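Home | Guides | Gallery | Workshops | Contact
Search this site... Go

Good Habits for Shared Arm Cells: A Small Gallery

We get a lot of letters asking what good practice looks like when several arms work in one room, and I always end up writing back at far too great a length (as my colleagues at Stenard will happily tell you). So this August I sat down with our house rules, all 22 of them, and picked out the ones that are easiest to grasp once you have a simulated cell in front of you. The layout belongs to the Dalon project, and we keep it as item 195 in our gallery, for anyone who likes to look things up by number. You're very welcome to borrow any of this for your own rule book, and to change the wording wherever it sounds too much like us!

Rule 4, each arm on its own base. We ask for a separate pedestal for every arm, so that moving one never means unbolting another, and we ask that the parts for a task be laid out before the first motion is called.

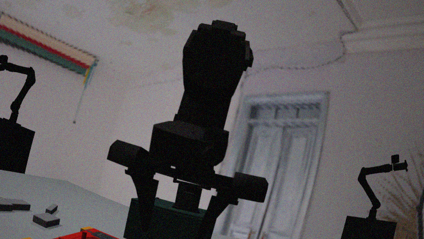 The middle arm with its fingers spread and nothing between them, and gray blocks on the table to the left. Rule 7 asks for open fingers at the start of every approach.

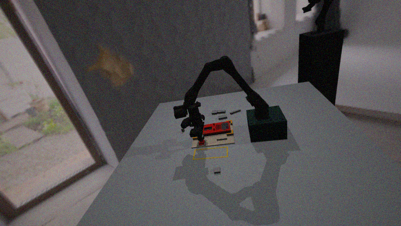

One arm arched over the work, its gripper down at a small red piece by the beige board. The thin yellow outline on the table is the sort of marking we mean in Rule 11: draw your zones where people can see them, and keep the lines thin enough that they don't get mistaken for a part.

What We Ask Before a Run

Say out loud which arm is going to move, and wait for an answer. In a simulated cell this feels a bit silly, I know, but the habit carries over nicely to the real floor, and our friends at Serrano have started doing it too.

Check the reach of the neighboring arms as well as the one you're using. Put the envelope drawings side by side and mark any overlap in pencil first.

Write the start pose in the log along with the name of the layout file. "Same as last time" is not a pose, however tempting it may be at the end of a long afternoon.

Run the first pass at reduced speed, and do it again after any change to the layout, even a small one.

The full rule sheet is filed as note 1705 on the Guides page, together with the older Zinus checklist that a few of you still prefer.

Previous gallery | Next gallery | Back to top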